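Tenonham workshop, bench notebook
July 17, 2018

Third week of the pantry work. Ilango came down from the packing side this morning and asked if the simulator was "the video game," and I said yes, and he asked who was winning. Fair question. As of lunch it was the drawer.

Background, for when I read this in January and can't remember what we were up to. Ploda wants the two-armed cell to take over restocking in the staff kitchens and sample pantries: open drawer, put thing in, close drawer. Leire Benítez has done that job by hand at Requena for years, along with 10 other jobs that aren't in her job description. The plan has always been to let her keep the other 10. She has pointed out that the drawers were the part where she got to stand still for a minute.

Ran 120 episodes overnight. Run number is 1627 if anybody needs the logs. Same countertop throughout, drawer cabinet at the back, items shuffled between episodes.

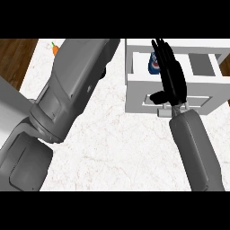 Run 1627, head view. Drawer open, right hand at the drink container, carrot behind the left arm.

Notes on the above. Left arm hogs the view when it's parked high like this. I'd like it lower and farther out, so the carrot isn't playing hide and seek. Leire took one look and asked why it was standing like a waiter with nothing to carry. I have put "waiter pose" in the config as the name for it, so blame her.

Thumb position bothers me more. It sticks out wide over the drawer front, just above the handle. Fine in sim. On the real cabinet I expect it to catch on the way down. Try tucking the thumb before the hand backs out and see what that costs us in time.

Totals from the overnight: 16 episodes failed, almost all on the close. The arm lets go, backs off and considers the matter finished, drawer still open. Ilango says he has worked with people like that.

The longer talk today was with Leire, about what happens to the job. The draft from Hasero has her down as "cell supervisor," meaning she gets a tablet and a stool. She doesn't want the tablet. She wants to decide what goes in which drawer, which she does now anyway and which isn't written down anywhere – I checked. We've been shuffling items at random for three weeks when there was a perfectly good system in her head, with cold drinks on the left and anything that rolls at the back. Asked her to walk me through it properly. She said after her break, and took the whole break.

To do:
– thumb tuck, rerun the failed 16 first
– lower left arm park pose
– fix the close check so it looks at the drawer and not at its own opinion
– get Leire's drawer layout into the item list, with her name on it
– tell Hasero no stool, or a better stool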